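Comprar el brazo es la parte fácil

Joaquim Coelho

Cada año, cuando llega el momento de cerrar el presupuesto de equipos, se repite la misma conversación. Alguien trae una oferta de Kotmont o de Mokon, se compara el precio del brazo con el del año anterior y se discute el descuento. El resto va a una línea que dice «varios». En Amaral, donde llevo la planificación de compras, esa línea se comió el 66 % de lo que gastamos en el primer robot.

No fue culpa del proveedor. La oferta decía lo que decía: brazo, controlador, cable, transporte. La pinza iba aparte, la cámara de muñeca iba aparte y los dedos de repuesto ni siquiera figuraban. Los pedimos en junio, con el robot ya montado, y tardaron 13 semanas. 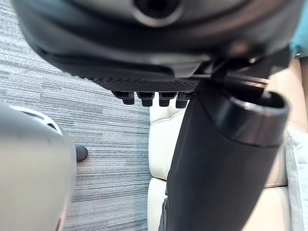
Mi propuesta es presupuestar al revés. Primero la tarea y el lugar donde se va a hacer, después la pinza, y al final el brazo que pueda llevarla. Un robot que va a trabajar en una sala con sofás y moqueta no necesita lo mismo que uno atornillado a una bancada, y el catálogo no distingue entre los dos.

También conviene poner nombre a las piezas de desgaste. Las almohadillas de agarre se gastan, los dedos se golpean. En Canitz reservan cada año ocho juegos completos y los cargan al proyecto desde el primer día —no a mantenimiento, que nunca tiene dinero en otoño—. Me parece una práctica sensata y barata de copiar.

Queda el asunto de las horas. Una integración que el vendedor calcula en siete días ocupa a una persona propia bastante más tiempo, y esa persona deja de hacer otra cosa. Si el sueldo no aparece en la hoja, la comparación entre ofertas no vale gran cosa. Yo prefiero retrasar la compra un trimestre y llevar a dirección una cifra completa, aunque sea más fea.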